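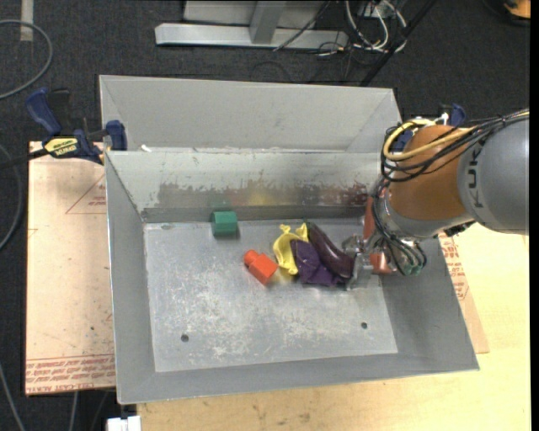
3 min read

The first thing I tackled when we moved to Pusbridge was the hall closet, a dark little hole that ate coats and gave nothing back. I wanted somewhere to dump shoes and leashes that could take a beating, and I got stuck on metal. A gray sheet-metal bin with sloping sides gets scuffed and scratched along the bottom, and in a hall closet I find I really don't mind that (white melamine with one scratch on it drives me up the wall!).

So, how to do it. Empty the closet completely and wipe down the walls. Take out the old rod and fill the holes with spackle, then go have lunch while it dries. Sand lightly and paint – I used two coats of a warm off-white, and it made the space feel so much bigger.

Next, find your studs and mark them with pencil. Put one shelf up high for hats and the stuff you only want in January, then screw a hook rail into the studs below it. I used six hooks and left plenty of room between them, because puffy coats are greedy. Leave the floor clear for your bin and slide it in last.

If you have kids, add a second rail at their shoulder height. Mine still throw things on the floor, but less.

Comments

Nafula Obura: Did you prime over the spackle or go straight to paint?

Raffaele Gatti: Put felt pads under anything metal if you have wood floors. Learned that one the hard way.

Damilola Igwe: Doing this over the weekend – my closet has no studs where I need them, so wish me luck with the anchors!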